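I caught Chaimae Morsy at her kitchen counter in Lendiscombe, which is where she does most of her talking. She's grown tulips for 16 years and she still gets giddy about them!

"People fuss too much," she told me, pouring us both tea. "Cut them while the buds are tight, then leave them be."
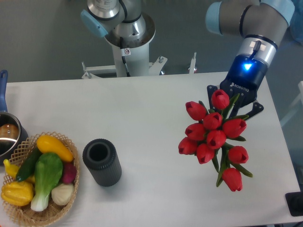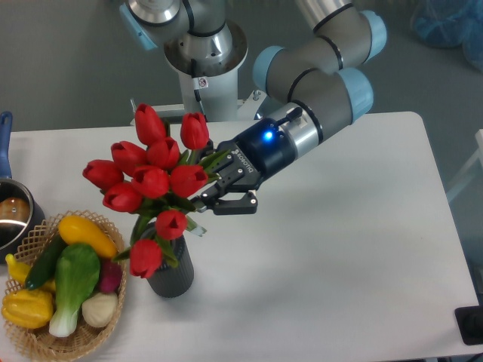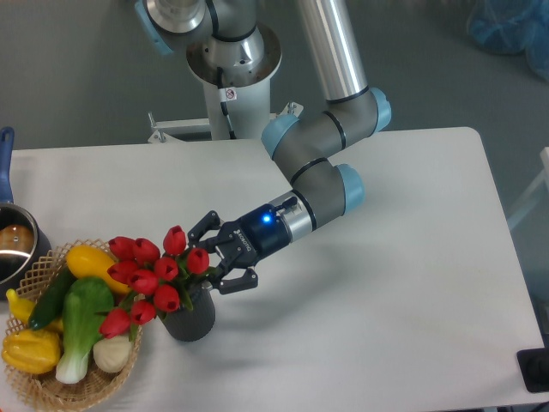 Planting late

I always get my bulbs in by fall (or I feel guilty), so I asked if I'd ever missed the boat. She laughed — a big, proper laugh.

"I planted 138 of them in December once, in sleet. My neighbor Halldóra held the flashlight. Every bed came up."

And the vase water? No sugar, no pennies. "Cold water, and change it when you remember," she said, and went off to find me a bag of bulbs to take home.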